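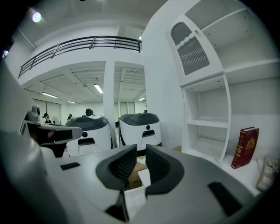 Naomi Magesa asked what "breathable" was supposed to mean on the Caken period underwear, and whether anyone at the supplier could say how it had been measured. No answer was available at the meeting. The label says breathable, gentle and naturally fresh. None of these words comes with a test method, a standard or a lab name.

Pomen product range meeting, 2025-07-12
Present: Ebenezer Issahaku (chair), Naomi Magesa, Spyros Fragkou, Filippos Konstantinidis (minutes)
Apologies: Periklis Konstantinidis

1. Last minutes
Accepted with one change. Item 3 said Jokau "confirmed" its liners are compostable. Jokau said so in an email. "Stated" goes in instead.

2. Caken period underwear
Ebenezer had the sales sheet, which claims one pair holds as much as four regular tampons. Spyros pointed out that it doesn't say which absorbency of tampon, so the claim could mean nearly anything. The sheet also says "lasts for years." The care leaflet in the same pack says to replace after two.

Naomi raised the anti-odor finish again. Caken has been asked twice whether it uses silver or zinc and has replied both times with a paragraph about its values. She would prefer an ingredient list. Ebenezer thought they may simply have a slow office. The rest of us were less generous, though it was agreed to ask once more in writing.

Agreed: no order until we have the name of the finish and a copy of the absorbency results. Caken gets 14 days. The word "toxin" is not to appear in our own shelf text under any circumstances, whatever the supplier sends.

3. Jokau liners, customer trial
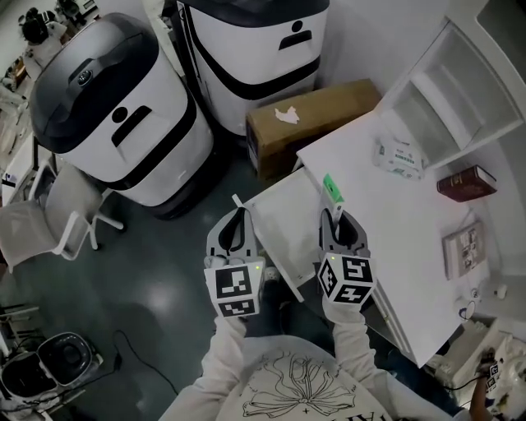

Spyros presented the returned feedback forms. There were 11, and the supplier's draft leaflet already describes this as "women everywhere agree." He read out the comments. Most people found the liners comfortable, two said the adhesive left a mark on dark fabric, and one said the wrapper was too loud for a shared restroom. Nobody was asked to compare them with the liners they normally buy, so we don't know if they are any better.

Filippos asked about the compostable claim. The small print says industrial composting only, and our town collection does not take sanitary products of any kind. In practice they go in the trash like every other liner. It was felt that customers should be told this on the shelf card.

Agreed: stock the regular size only. Shelf card to say "cotton top sheet" and where to throw them away. Spyros to ask about the adhesive.

4. Politis cups
We still hold almost 625 cups in the old size, bought on a forecast that Ebenezer now describes as hopeful. Politis has offered a swap for the new soft version if we pay freight. Naomi wants to see the soft one before anyone signs, as the old one was also called soft.

Ebenezer to get the freight price. No discounting before then.

5. Other business
Periklis sent a note proposing a subscription box. There were no costs in the note. Held over until he can attend.

Next meeting at the end of July, same room.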